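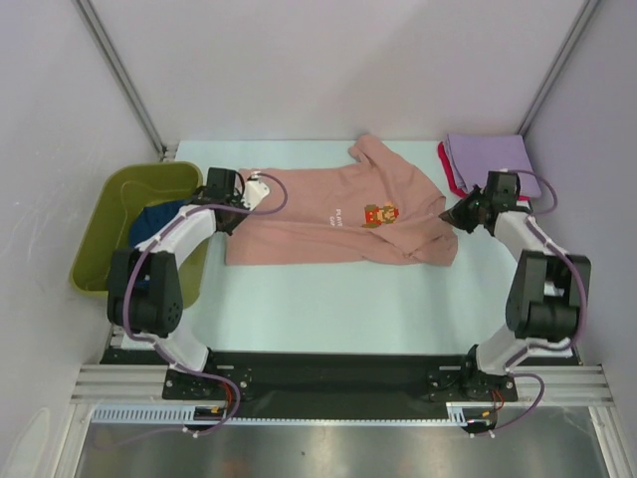

A pink T-shirt, partly flattened, with one sleeve up.

The Migration

The company that made Drelex had promised the customers that nothing would be lost. It said so on the download page and again in the release notes, and the woman who had written both sentences was now sitting at her kitchen table at one in the morning with a laptop that said 340 notes could not be found.

Drelex was a notes app. It ran on phones, mostly older ones, and it had been keeping its files in the same folder since the first version. The new phones did not allow that folder anymore. So the developers had written a small program called Tian, which ran once after the update, picked up every note and moved it to the new place. When it finished, it deleted itself. They had tested it for most of the summer.

The support ticket had come in on 27th October. The customer was an old man in Bistmont. He wrote in complete sentences and signed off politely. He said that his wife had used the app on her phone for years, that he had charged the phone and let it update, and that the app now opened to a blank page. He asked whether he had done something wrong.

She had answered that he had not. Then she asked him to send the log, and told him where to find it, and he sent it within the hour.

The log was short. Tian had started, counted 340 notes, and moved none of them. It had then reported success. She read it three times. She got up, filled the kettle, and forgot to switch it on.

There were two developers besides her, and both were asleep. The one who had written most of Tian lived four time zones away and had a new baby. She thought about calling him and decided to read the code first.

It took her until almost three. Tian checked the date on each note before moving it, and if the date made no sense, it skipped the note and went on. That had seemed sensible in the summer. Everyone had agreed to it, and her own initials were on the review. But this phone had been lying in a drawer with a dead battery, and when it was charged again its clock had started from zero. As far as the phone knew, every note had been written decades in the future. Tian had looked at them one at a time and skipped them all.

So they were still in the old folder. The app just couldn't see them there.

She wrote a fix, which came to 35 lines, most of them comments. She built it and ran it on the three test phones in the shoe box, after setting their clocks back. On the first one it crashed. She had left out a bracket's worth of logic in the part that renamed duplicates. She put it in and ran it again, and the notes came up on all three.

The new build needed a name. The others liked to name them after places in a game they used to play, and the next on the list was Dravia, so she called it that and sent him the link.

She told him to connect the phone to the charger before he started. She told him not to delete anything. She wrote that the notes were safe, then took that out and wrote that she believed they were safe.

She didn't expect an answer before morning, but it came in eleven minutes.

He said that the app had opened. There was a list now, a long one, and he had gone down to the bottom of it and back up. Most of it was groceries. There was one about the gutters that he remembered her reading out loud to him. He was going to look at the rest in November, when his daughter came, and he wanted to know if it was all right to leave the phone plugged in until then.

She wrote back that it was. She told him how to make a copy, step by step, and where the copy would end up. Then she opened the release notes, found the sentence about nothing being lost, and sat with the cursor at the end of it for a while before she started to type.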